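Two weeks of wrist camera only

I said last time I would write up the single-camera runs once I had enough of them to compare. I now have 164 trials at the bench, so these are the notes.

The background, for anyone who skipped the earlier posts. I have been training a small picking policy on teleoperated demonstrations, using two cameras: one fixed over the table and one on the wrist. The policy is called Zirano, which was a folder name that stuck. The question was how much the overhead camera was really giving me. It is a pain to keep calibrated. Every time I bump the stand I lose an evening.

So I took the same demonstrations, 2,000 of them, dropped the overhead stream, and trained again from scratch with everything else left alone. Same network, same number of steps, same action chunks of 10. The demonstrations are a mix of picking from the open table and picking out of a toy toolbox full of plastic nuts, bolts and gears. The toolbox is the hard part. The parts lean on each other, and the walls limit how you can come in.
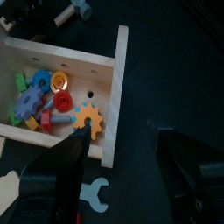 Wrist view with the left fingertip at the center of the orange gear.

Gears turned out to be the most useful objects for this test, because there are two sensible ways to pick one up. You can pinch it across the rim, or you can put one finger in the center hole and close the other finger against the outside. My demonstrations contain both. With two cameras the policy mostly pinched across the rim. With the wrist camera alone it went for the hole much more often, and in the toolbox that worked better. A rim grasp needs clearance on both sides, and next to an end board you do not have it.

I think the reason is simple, though I have not proved it. From the wrist, the hole is a dark spot that gets bigger and stays near the fingertip all the way down. It is an easy thing to steer by. In the overhead view it is a few pixels, and once the arm is over the box it is hidden anyway. The two-camera model seems to have learned to commit early from the overhead image and then not correct very much.

The wrist-only model was worse at finding things. If the arm started away from the toolbox it would sometimes drift off over bare table and stay there until I stopped it. I set a limit of 40 seconds per trial, and nearly all of its failures were time running out. The two-camera model almost never got lost. Its failures were bad grasps – closing on a wall, or on two parts at once.

Bolts showed no difference that I would trust. Nuts lying flat were a little better with the wrist camera, and nuts on their side were bad with both.

A few things I would do differently. I ran all the two-camera trials first and the wrist-only trials second, which was lazy, and the afternoon light had changed by then. I should have alternated. I also refilled the toolbox by hand after each set, so the piles were not matched. Drikon, the logging script I use, can save a reference image of the starting pile, and I forgot to turn that on until late in the second batch.

Next I want to try keeping the overhead camera for the approach only and masking it once the gripper is low – a crude switch on height, nothing learned. If that keeps the good search and the better gear grasps, I will leave it there and stop fussing with the stand so often. The code for the masking is half done. It currently switches back and forth when the arm hovers near the threshold, so it needs some kind of delay before I run anything with it.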